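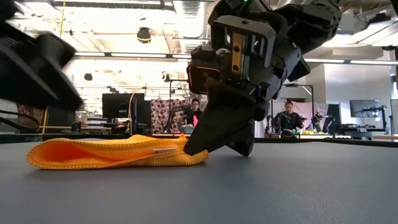
## 4. Washing and Storing Cleaning Cloths

Read this section before the first wash. The Bumden cloth set must be washed before use.

1. Shake each cloth outdoors to remove grit.
2. Sort cloths by color. Strong colors may bleed during the first two washes.
3. Wash at 100 °F with a mild liquid detergent. Do not add fabric softener — it leaves a film that reduces absorbency.
4. Tumble dry on low, or hang indoors.
5. Fold and store in a dry cupboard.

**Note:** Care labels may be removed with small scissors. Do not cut the edge stitching.

**Caution:** Cloths used with solvents or floor wax must not be placed in a dryer. Lay them flat outdoors until fully dry.

Replacement sets may be ordered under part number 849.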